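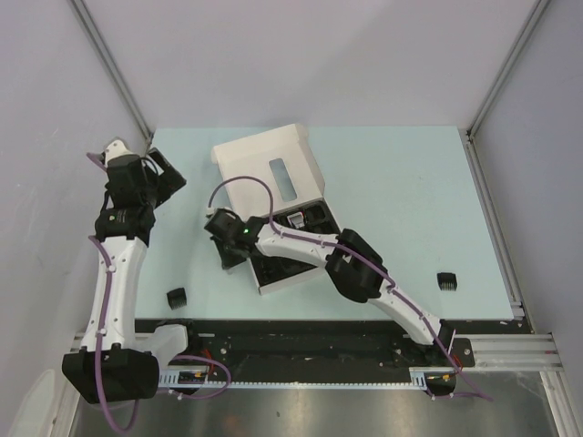 Visit report: Lemieux data collection site, Braltstead

The visit took place in February and lasted one afternoon. Lemieux runs the site under contract to Narent, which trains the control models and sets the task list. My interest was in how the examples are gathered and checked, so this report says little about the models.

Layout

The site is one long room on the ground floor, divided into enclosed workcells. Each cell has a tabletop with two arms mounted at the front edge, and plain walls on the other sides. The light blue tops are standard. White packaging shows up well against them, and the site has settled on one shade so that recordings from different cells can be mixed.

The cell where I spent most of my time was set up for a packing task. The box was an open white cardboard one with a windowed lid and a black molded tray, the compartments cut to different shapes. Two small black comb-like pieces lay out on the table, away from the box. Black parts going into a black tray are hard to see on the recordings, and Narent asked for the combination on those grounds.

How an example is made

An operator drives both arms from a station outside the cell, using a pair of hand-held leader arms. One run is called an episode. The operator starts the recording with a foot pedal, does the task, returns the arms to rest and presses the pedal again. Joint positions, gripper commands and video are stored together.

The target for the packing task is 112 accepted episodes per layout. After each one the operator resets the table by hand, following a card that gives the box angle and the starting spots for the loose pieces. Five layouts are in use. The cards are shuffled between operators so that one person's habits do not end up tied to one layout.

I watched the operators for two hours. Their working speed is slower than I expected. Operators are told to pause before closing the gripper and to avoid correcting a grasp in midair. If a piece slips, the operator sets it down and picks it up again, and the episode is kept with a "recovery" tag. Narent wants a share of these in every batch.

Review

Episodes go to a review desk at the end of each shift. The reviewer plays them at double speed in software called Lostlow, which draws the joint traces under the video and flags gaps in the timing. Rejections fall under a short list of codes: piece outside the tray, box moved too far, hand in view, dropped data. On the batch I saw, 39 episodes had been rejected, most of them for box movement. The box is light and is not fixed down, and an arm reaching across it can push it with very little contact. Taping the box was tried and dropped after Narent objected that the tape would not exist at a customer site.

Cables and upkeep

Cable routing gets a fixed slot in the morning check. The purple cables run along the outside of the links and are held with white ties, with slack left at the joints. A loop that is too short pulls at the wrist; one that is too long can sweep the table. The operator moves each joint through its range and watches the loops before the first episode. Fingers are wiped down at the same time.

Open points

I asked for the reset cards and the rejection codes in writing, and both were promised. The cost per accepted episode was not given. The second room, where Lemieux plans to record the same tasks under changing light, was not ready to be shown.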